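Skoken Home Vitamin D Test: Review

I have taken vitamin D through the winter for years without any idea whether I needed it. My surgery in Bukcombe will only order the blood test if there is a clear reason, and feeling tired in July did not count as one. So I bought the Skoken finger-prick kit with my own money and used it twice, once at the end of summer and again this month.

The kit comes in a flat box that goes through the letterbox. Inside are two lancets, a collection card with four circles on it, a plaster, an alcohol wipe, a foil pouch and a prepaid envelope. You fill the circles with blood, let the card dry, seal it up and post it to the laboratory in Ganham. Results arrive by email.

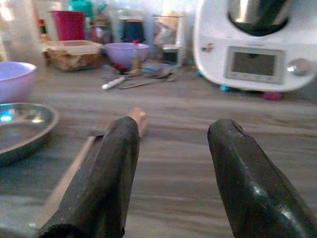

Taking the sample

The leaflet tells you to wash your hands in warm water and stand up while you do it. Follow both. The first time I sat at the kitchen table with cold fingers and managed two and a half circles before the blood stopped. I used the second lancet to finish the job, and if that had failed I would have had to ask for another kit. A third lancet would cost the company very little and should be in the box.

The second time went well. I drank a large glass of water beforehand, kept my arm down by my side for a minute, and filled all four circles from one prick. The lancet is sharp and quick and my finger was sore until the evening.

The card needs to dry for three hours before it goes in the pouch. The leaflet puts this on the back page, in smaller type than the rest, and I only saw it by luck. Don't do the test ten minutes before the last post.

Results

My first result came back nine days after posting, the second in six. The website says "within a week", so one out of two. You get a single number in nmol/L, a coloured bar showing where it falls, and a paragraph of general advice. Mine was 80 at the end of summer and somewhat lower this month, which seems reasonable for someone who gardens.

What I can't tell you is how accurate it is. To find that out I would need a laboratory test from a vein taken on the same day, and I didn't have one. The leaflet admits that dried blood results can differ from a hospital result, and I was glad to see it in print.

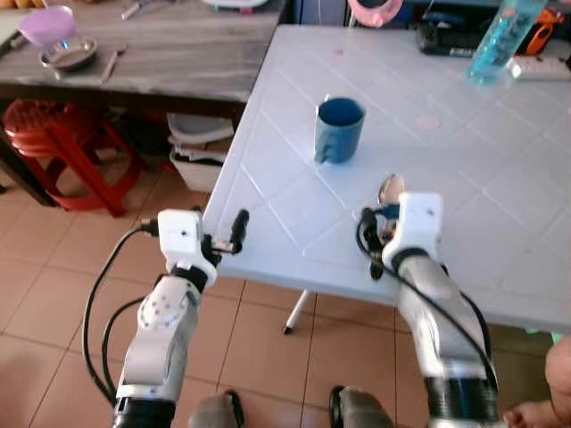
Chaminda Nanayakkara wrote to me to say that he did have both tests in the same week, and the Skoken figure came out a little higher than the one from his doctor. The gap wasn't enough to change the advice he was given, but he thinks anyone near the bottom of the range should get a proper test before deciding they are fine. I agree with him.

The advice that comes with the result is the weakest part. It is the same text whatever your age or weight, as far as I can see, and it links straight to Skoken's own tablets — a strong dose, sold in large tubs. I don't like a testing company selling the treatment on the same page. If your number is low, ask a pharmacist or your doctor what to take and for how long. More is not always better with this vitamin, and people with kidney trouble or high calcium need to be careful. 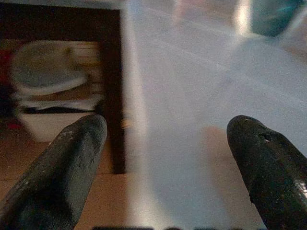 Customer service was decent. I emailed a question about whether to stop my tablets before the test and had a reply the next morning from Pirjo Kinnunen, who told me to carry on as normal and make a note of the dose. There is no phone number. The kit has 1,776 ratings on the company's own site, nearly all of them glowing, and I would not put much weight on those.

Who it suits

If you already take a supplement and want a rough idea of your level, it does the job. If you have symptoms, see a doctor and skip the kit. It is also a poor choice for anyone who takes blood thinners or faints at needles, and the leaflet says so.

I'll do one more in spring and then probably stop.

Good: clear instructions for the most part, easy to post, prompt replies by email
Bad: only two lancets, drying time hidden on the back page, advice tied to sales

Three stars out of five.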